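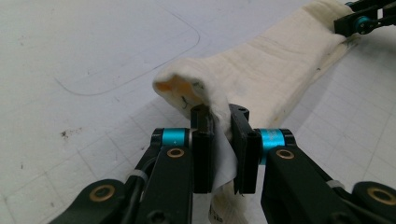
Search this forum Search Advanced search
Home Forums New posts Members Log in
Category: End effectors & grippers > Soft materials > Finger comparisons

Block fingers or thin fingers for cloth?

tanvir_p
27 Apr 2020

Hello all. I am comparing two sets of fingers for our hand-held grippers, and I would like opinions before I order more. The task is simple to say: one gripper takes each end of a thick towel-like cloth, and we pull it straight on the table.

Set A is the black block fingers with flat inner faces. Set B is the thin curved fingers from Gelteck, with a rubber skin. I made 400 grasps with each set, same cloth, same table. With set A I lost the cloth 10 times. With set B I lost it 30 times, mostly when the fold was thick.

My colleague Telma does not agree with my conclusion, so I invited her here.

telma_lagos
I am here. My objection is that Tanvir always pinches on a fold. Of course a flat block is good on a fold, there is much material between the faces. Please try it on a single layer lying flat on the table. There the block is too thick at the tip and it pushes the cloth away.

tanvir_p
Yes, but in our task there is nearly always a fold or a rolled end. I don't want to choose fingers for a case which we meet rarely.

vaida.l
Which linkage is it? If it is the one with brass bushings in plastic arms, check the play first. On mine (Cerkalex kit, bought in December) the fingers were not parallel any more after 836 cycles. I was blaming the rubber for two weeks and it was the pivot.

tanvir_p
Brass bushings in black plastic, yes. I did not measure the play. How do you do it?

vaida.l
Close the fingers on a strip of paper, then pull the strip at the tip and at the base. If it slides at one place and holds at the other, you have play or a bent arm. Look also at the cable. On mine the zip tie was too tight near the pivot and the arm did not close fully.

V_Acuna
I disagree with Telma a little. For a single layer we put a strip of Niazi foam tape on the flat blocks and it picks up well enough. It wears quickly, this is true. But it is much cheaper than a new set of fingers.

telma_lagos
Foam tape leaves small pieces on the fabric. For us it is not acceptable.

V_Acuna
Then silicone. I only say that the shape is not the problem – the surface is.

aldana_b
One question for Tanvir. Did the same person do all the grasps? With hand-held tools the operator learns. If you did set B first and set A second, your numbers are partly your own practice.

tanvir_p
Same person, me. And yes, B was first :( I have to accept this point. I will repeat with the order mixed, and Telma will do half of them.

telma_lagos
With single layers also, please.

tanvir_p
With single layers also.

vaida.l
Change the cloth sometimes too. A towel which was pinched many times in the same place becomes soft there and keeps the fold.

aldana_b
And write down where on the finger the cloth was held. We tested the Onomix fingers last winter and the tip and the middle behaved like two different products. We had to throw away the first table of results because it was not recorded.

tanvir_p
Good, I add a column for this. The paper strip test I did now before lunch: right side holds equally, left side slides a little at the tip. So Vaida can be right. I will change the bushings on that arm and then start again from zero.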